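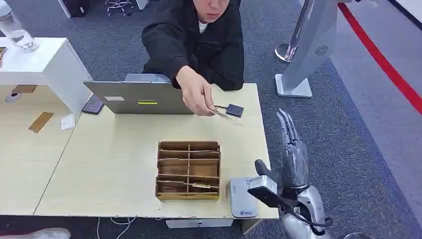

A small part, held out on a tweezer-like tool, as if toward the robot.

September 24, 2021
By Nélida Bustos

Can you teach a robot the way you teach a puppy? Some grown-ups say yes. I'm not so sure.

One way is to hold the robot's arm and move it through the job. Another is to steer it from a distance – a bit like a video game – while a computer saves every move. Do the job again and again, and the robot may start to copy you.

May! Quang Ninh trains robots at Loker, and he once showed a robot the same job 514 times. Then he moved the box a little to the left. The robot reached for the old spot and grabbed air.

You would need to see it 3 times, tops. So when an ad says a robot "learns just like you," ask two things. How many times did someone have to show it? And what happens if you move the box?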